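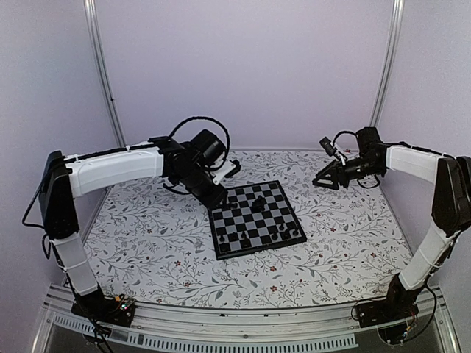 Laut einer Rückmeldung an den Kundendienst von Steltwood stehe das Brett nach wenigen Zügen meist schief auf der Tischdecke, und beim Geraderücken fielen die Figuren um. Die folgenden Schritte beschreiben, wie das Brett auf einer Stoff- oder Deckenunterlage aufgestellt und ausgerichtet wird.

4.2 Aufstellen auf weicher Unterlage

1. Alle Figuren vom Brett nehmen und in den Kasten legen.

2. Decke von der Tischmitte nach außen glatt streichen. Falten unter dem Rahmen führen dazu, dass das Brett kippelt.

3. Brett mit beiden Händen am Rahmen fassen, anheben und auf die vorgesehene Stelle setzen. Nicht schieben.

4. Brett drehen, bis jeder Spieler rechts unten ein helles Eckfeld vor sich hat.

5. Vorderkante parallel zur Tischkante ausrichten. Eine leichte Verdrehung beeinträchtigt das Spiel nicht, erschwert aber das Ablesen der Linien bei der Notation.

6. Durch Druck auf alle vier Ecken den festen Stand prüfen. Gibt eine Ecke nach, Schritt 2 wiederholen.

Hinweis: Bei dick gefütterten Decken wird die Antirutschmatte Ponier (Bestellnr. 1012) empfohlen. Sie wird zwischen Decke und Brett gelegt und darf nicht über den Rahmen hinausragen.

4.3 Figuren aufstellen

1. Türme auf die Eckfelder stellen, daneben Springer, dann Läufer.

2. Dame auf das mittlere Feld der eigenen Farbe stellen, König auf das verbleibende Feld.

3. Bauern in die zweite Reihe stellen.

4. Figuren mittig auf die Felder setzen. Figuren am Brettrand zuletzt ausrichten.

Hinweis: Dunkle Figuren heben sich bei schwachem Licht nur wenig von dunkelgrauen Feldern ab. Lichtquelle seitlich anordnen, damit keine Spiegelungen auf der Spielfläche entstehen.

Achtung: Brett nicht mit aufgestellten Figuren versetzen. Rahmen nur nebelfeucht abwischen, keine Lösungsmittel verwenden.

Ersatzfiguren siehe Abschnitt 7, Filzscheiben siehe Zubehörliste, Position 114.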